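Dovgate Quarterly > People > Interviews

The man who reads your water meter would like a word

Brayan Ticona has been bitten by 5 dogs, one goose and, on a porch in Grarnham, somebody's grandmother. He tells the last one with affection. "She thought I was from the bank," he says. "Once we cleared that up she made me a sandwich."

We met at the Condori, a diner where he eats most of his lunches and knows which booth has the good springs. He has read meters for the town of Dovgate for most of his working life, on foot, with a flashlight and a hooked iron bar for lifting lids. The bar is his own. The town issued him a lighter one years ago and he keeps it in his garage, where it holds up a tomato plant.

I asked what people get wrong about the job. He chewed on that, and on a pickle.

"They think I set the bill. I get yelled at about the bill by people in bathrobes. I read a number and I write it down. If I could change the number I'd start with my own house."

He walks a route of 600 meters, split over the month, and he can tell you a fair amount about any household on it without ever having been past the mailbox. A jump in March means a baby or a leak. A jump in July means a kiddie pool, or a man who has discovered sod. One customer's reading barely moved for two years. Ticona finally knocked, worried, and found a healthy fellow who showered at the gym and was very proud of it.

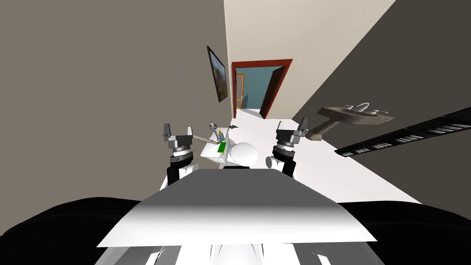

The leaks are what he really likes talking about. Most of them are toilets. A worn flapper will run all night without making enough noise to wake a cat, and the owner will blame the town, the neighbors and the pipes, in that order. His test is old and cheap: a few drops of food coloring in the tank, wait a while, look in the bowl. "I carried a bottle of the blue for years. I'd hand it to people. I never got one back."

What does the part cost?

"Less than this lunch. People will call three plumbers before they'll take the lid off a tank. It's clean water in there! It's the same water as the sink."

He isn't sentimental about the walking. His knees have opinions, and he has fallen into one meter pit up to the hip, in front of a school bus. The kids waved. He waved back, there being little else to do from that position.

The goose he declined to discuss.

When the check came he read it closely, top to bottom, and found they had charged us for a second coffee. It was 99 cents. He let it go, then called the waitress back.

Contact the editors | © Dovgate Quarterly | Back to top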